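The Last Chore in the Kitchen

I have been putting away spoons since I was tall enough to reach the drawer, and I can't remember ever having to think about it. You take a handful, you drop them where they go, you wander off to see what's on television. So when I told my family I was spending the better part of a week at a robotics workshop in Skoditz to watch machines sort the silverware, they were kind about it, but I could tell they were expecting a short article.

The workshop belongs to a company called Grandberg, which made its money in bottling lines and has lately been wondering about kitchens. There is a bigger prize behind the spoons, naturally. Hotels, hospitals and school cafeterias all have somebody standing at a counter after lunch, sorting, and the people who run those places will tell you that the job is hard to fill and harder to keep filled. If a machine could do it, they'd sign tomorrow. And if it could do it there, the thinking goes, it might someday do it at your house, along with the towels and the cat's dishes and whatever is living at the back of the refrigerator.

What surprised me was how much of the trouble is in the seeing. A spoon is a small curved mirror. It shows you the ceiling, the lamp, and its neighbor, all bent out of shape, and a computer trying to decide where the metal stops and the table starts can get badly muddled. I spent a long morning looking at what the gripper sees as it comes down over a green handle and a pink one, and I'll admit I began to feel some sympathy for it.
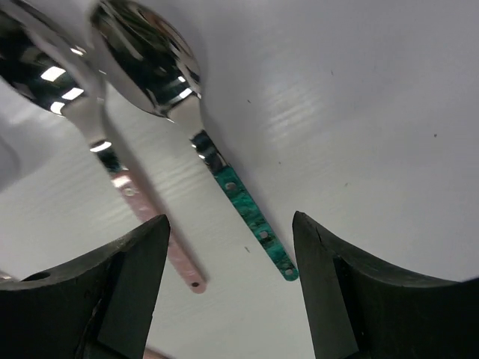 Thin, Flat and Slippery

Seeing is only half of it. Once the machine has made up its mind where the spoon is, it has to get hold of something that lies nearly flush with the table. You and I do this with fingernails, or we press on one end so the other tips up, or we just drag the thing to the edge of the counter (my own method, when my hands are soapy). A gripper with two stiff fingers has fewer tricks. It must come down low enough to pinch and not so low that it pushes against the table, and the difference between the two is smaller than you'd like.

The software that handles all this is called Flundo, and it learns from practice runs, a great many of them. The engineers keep score on a whiteboard. On the day I paid closest attention, a session of 57 pickups had ended with 12 spoons or forks back on the table, and the mood in the room was cheerful! I thought of my grandmother's opinion of anyone who dropped that much silverware, and kept it to myself.

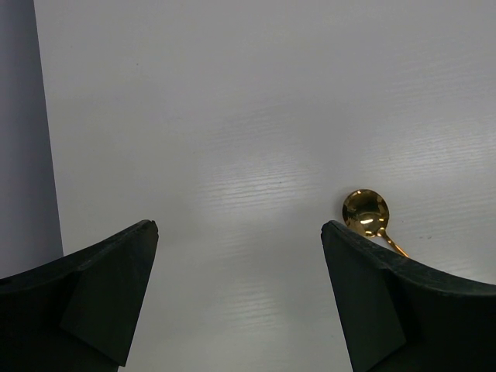 Small spoons are the worst offenders, I was told, and teaspoons have their own column on that whiteboard. There's less handle to aim for, and a miss by the width of a pencil is a miss altogether. A serving spoon forgives you. A dinner fork mostly forgives you, unless it has gotten its tines into another fork, in which case you have a different problem and may as well put the kettle on.

Then there is the question of speed. I sort a load of silverware in the time it takes to hear the weather report. The same load was a 20 minute job for the machine in September, and everyone at Grandberg was quick to say it has gotten faster and will get faster still. I believe them. Two arms help, in principle, though now each one has to know where the other is, and anybody who has shared a small kitchen with a spouse can guess how that goes.
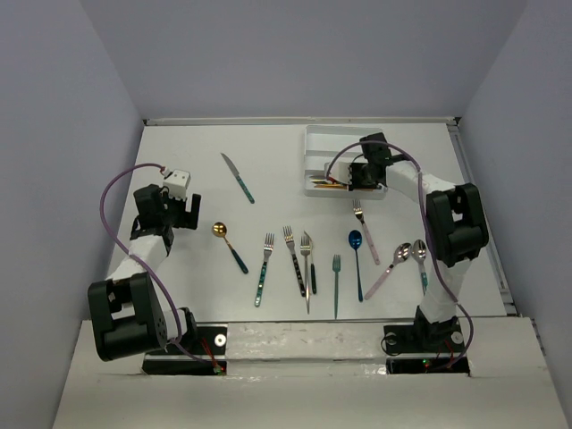 Two arms, one utensil tray, and a table of forks, spoons and knives still to be sorted.

I asked when I might buy one. The answer from the Marinescu hotel group, which is helping to pay for the work, was five years for a back kitchen and a friendly shrug for a home. A hotel can settle on one pattern of fork and one kind of tray. A house has the good set, the everyday set, the baby spoon that is kept for sentimental reasons, and a drawer that sticks - and all of it gets rearranged whenever somebody's mother visits.

I came home on the late train and found the dishwasher full. I emptied it standing up, in my coat, and for once I watched my hands the whole time. They went after the knives first. I had never noticed that I did that.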